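Search this site
Enter keywords
Go

Prulham family room to stay open through spring

The Flosthorpe Neighbourhood Centre has confirmed that its family room at Prulham will continue to operate on its present hours until October, following a review of attendance and running costs presented to members on 08/04/2023.

The room, which is furnished as an ordinary lounge and has a sofa, cushions and a supply of play things, is open to parents, grandparents and carers with children under school age. According to the review, 612 visits were recorded over the past year, and more than 70 families are now registered.

Centre manager Ekaette Okoro said the decision gave certainty to families who had come to rely on the service.

"Members have told us they value a place that feels like somebody's home," Ms Okoro said. "They can sit down, the children can get the toys out, and everything goes back in its tray at the end of the morning."

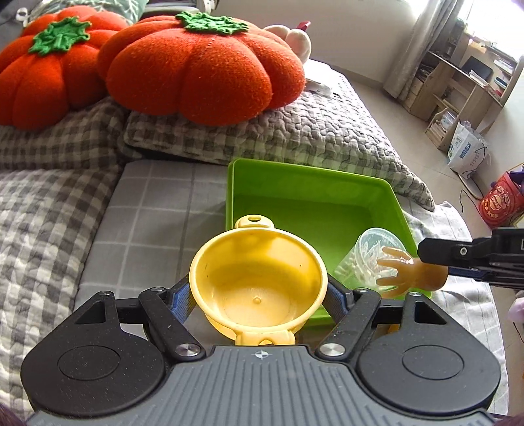
Under the revised arrangements, families will be asked to take part in a short pack-up before the room closes at midday. Toy pots, cups and other pretend cooking items are to be collected in the plastic trays and left for washing. Soft toys and novelty cushions are to be returned to the sofa, and throws folded over the back where practicable.

The centre has also adopted a simple schedule for the care of soft furnishings. Quilted throws and removable cushion covers will be laundered every 2 weeks, and plush toys will be inspected for loose stitching at the same time. Items found to be worn will be withdrawn and repaired or replaced.

Garba Jibrin, who prepared the review, said the schedule responded to comments received from 19 families in a written survey. Most had asked for clearer guidance on cleaning, and several had requested more pieces for the play kitchen. Colour-coded labels for the storage shelves will be introduced later in the year.

Donations of toys in good condition will be accepted at the Netell Street office during business hours. The centre is unable to take battery-operated items, or plush toys without a legible care label. Blankets and throws should be washed before they are dropped off.

Enquiries about registration may be directed to Kamil Zeman at the front desk.

Comments (3)

Keegan McKinnon
Good news. My two go straight for the pots and pans every time. Is there still parking behind the Khosravi building?

Evander Lennox
Could the pack-up be ten minutes earlier? We have a bus to catch at noon.

prulham_nan
Have a bag of play food to donate, washed and ready. Will bring it in to Netell St.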